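We use cookies to keep this site working. Accept | Manage settings

Booking Jirketo: your questions

By Imani Urio
Sun 24 August

Most of what people ask before booking our ceilidh band is answered on this page.

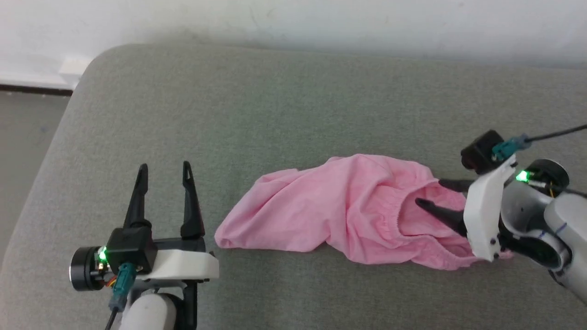
If your question isn't covered, send it through the contact form and Carla Ghanem will reply.

How many of you are there?
Fiddle, accordion, guitar and a caller. We can add drums for larger halls.

How big a party can you play for?
Up to 400 guests with our own speakers. Beyond that you would need to hire a bigger system.

Do we need to know the dances?
No. The caller walks everyone through each dance before the music starts.

How long do you play?
The usual booking is two sets with a break for food. You can have background tunes during the break if you ask when you book.

What does it cost?
A standard evening is £1281, including travel within the county. Weddings in April are often booked well ahead.

What do you need from the venue?
Two ordinary sockets, a flat floor and somewhere to park the van. Please check whether the hall has a sound limiter.

Can we choose the tunes?
You can pick the first dance and the last. We need 15 days' notice to learn something new.

What if we have to cancel?
The deposit isn't refundable, but we will move it to another free date once.

Sign up for the Jirketo newsletter: enter your email address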